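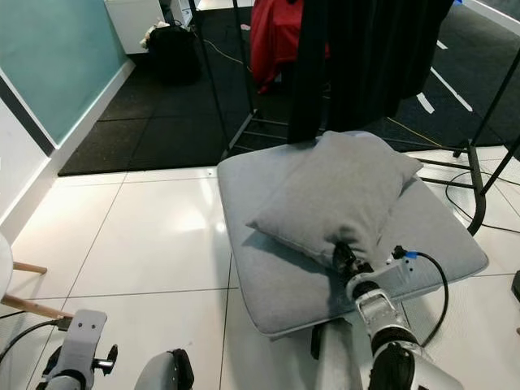
Benedikt Stüber wrote in the margin of our first draft that a mining report with no power bill in it is only half a report, so we started over with the meter readings.

Our project looked at what it costs to mine bitcoin in a small town. We used Steinbach as the test case and compared two setups. The first was a single used ASIC miner in a basement. The second was a shared room with 9 machines, run by a small company called Rarex.

Method

We logged power use at the wall for 34 days, starting in October. Readings were taken twice a day and entered in a spreadsheet. Coin payouts came from the pool account. We turned them into dollars on the day they arrived. Noise was not measured.

Results

The basement miner lost money in every week but two. Most of the loss came from the daytime power rate. Running it only at night cut the bill, but it also cut the payouts, and the machine often took a long time to rejoin the pool.

The Rarex room did better. It pays a lower business rate and sells some of its heat to the shop next door. We were not allowed to see the contract, so the heat income in our table is the figure Rarex gave us.

Problems

Readings for seven days are missing from the basement log after the meter was reset. We left those days out of both averages. The price of bitcoin also moved a lot during the test, and a different month could give a different answer.

Report handed in 11/05/2022.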